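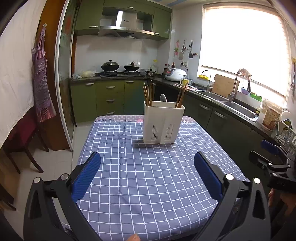
How to Start a Lunchtime Reading Club at Your School

6 min read

Search this site Search Enter keywords

A lunchtime reading club is one of the best things you can add to a school week! You need a room, a shelf of books kids want to open, and an adult who likes being read to. We started ours at Hestberg Elementary in February with a box of donated paperbacks, and it's now the noisiest half hour of my Thursday (in a good way).

Step 1. Talk to the office first

Ask which rooms are free at lunch and who has to sign off on outside helpers. Background checks can take weeks in some districts, so get the forms moving before you promise anyone a start date. Ask about allergies too if kids will be eating while they read.

Step 2. Pick your readers

Let teachers suggest names, then leave a few spots open for kids who just want to come. Mixed groups work beautifully – a strong fourth grader will often pull a shy second grader right into a story. We cap ours at 10 children per session. Send a short note home with the day, the room and a tear-off slip for parents to sign.

Step 3. Gather the books

Go wide. Comics, joke books, shark facts, cookbooks, old favorites with the covers taped back on. Our first box came from the Reinholz branch library's discard sale, and I still get excited going through those carts! Sort by interest and skip the reading levels on the spine. Kids find their own level fast when the topic is volcanoes.

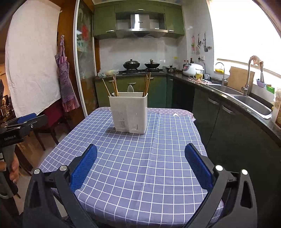

Step 4. Plan the half hour

Keep it loose but keep it the same every week:

- Five minutes to settle in and choose a book
- Fifteen minutes of reading in pairs
- Five minutes of read-aloud by an adult
- Five minutes to swap, talk and pack up

If a pair gets stuck on a word, have them try it together before a grown-up steps in. You'll be amazed how much they work out between them.

Step 5. Keep simple notes

One line per child is plenty: the date, the title, and whether they want to keep going with it next time. I use an index card for each reader and file them by first name. Share the cards with classroom teachers once a month – ours love seeing which books are catching on, and they'll often send another one down the hall.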